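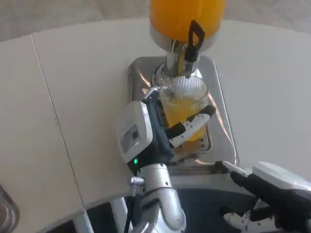 Glass under the tap at the juice dispenser, breakfast end of the table.

Right, I've been promising a thread on small hotel breakfasts and how to read them before you book, so off we go. I love a hotel breakfast more than I love most hotels. 1/

I've kept a breakfast notebook for years - started it on a wet week in Zernelell, in a guesthouse where the bread was so good that I wrote down the shape of the loaf. It's now a very fat notebook with jam on it. 2/

First thing I look at is the closing time. If breakfast stops at nine on a weekend, they want you fed and gone. If it goes on till half ten or later, somebody in that kitchen likes people! The Semano goes on till eleven and they'll still fry you an egg at five to. 3/

Eggs next. A big tray of scrambled under a lamp can be fine if the place is busy, because it gets eaten and replaced. In a quiet place, ask for boiled. You can't do much to a boiled egg. 4/

Oh, and the Semano does a soft cheese with dried mint and olive oil that I think about at my desk. I asked what was in it and Birsen Dursun, who runs the kitchen, wrote it out for me on the back of an order pad. Cheese, mint, oil, a bit of lemon rind, salt. I've made it every week since and mine is nearly as good. 5/

Bread tells you loads. Look for a whole loaf with a board and a knife. Sliced white by a toaster isn't a crime (I'll eat four slices, happily) but a whole loaf usually means there's a bakery nearby, and then you've got your lunch sorted too. 6/

Best bakery find of the lot was in Brulura, up the hill behind the bus stop. They do a flat seeded thing, warm, that costs next to nothing. The hotel buys from them and so should you. Go before the school run. 7/

Jam! Little sealed pots are fine for pinching for the train. A big open jar with a spoon in it is what I'm after though. In Brulura it was quince, and the spoon had been in there so long it was practically part of the family. 8/

Walking before breakfast is the other half of all this. Brulura has a path up to an old lookout at 963 metres and you can do it on a banana and come down starving. The signpost says 900, which had me looking for the top for a good while after I was expecting it. 9/

If you want the proper ridge, that tops out at 1408 and you'll need to ask for a packed breakfast the night before. Most places will do it if you're nice. Mine had cheese, tomatoes, a peach and a slab of cake wrapped in a napkin. I ate the cake first. 10/

Someone's bound to ask about coffee. I drink tea and I'm no use to you. Ask for a pot and ask for extra hot water at the same time, it saves you waving at people later. 11/

For those on a tight budget - Wu, the little place by the river in Zernelell, does breakfast for non-guests. You pay at the hatch, take a seat and they bring it all at once on a tray. Rice porridge with ginger, pickles, a fried bun. It's only got 2 tables outside so get there early or be ready to share. I shared and got told all about a man's allotment, lovely morning. 12/

Going back to the Semano in July, for the apricots. If you've got a breakfast I should know about, please reply with the town and what you ate. The more detail the better, I want to hear about the butter. 13/13

Last updated: May 2019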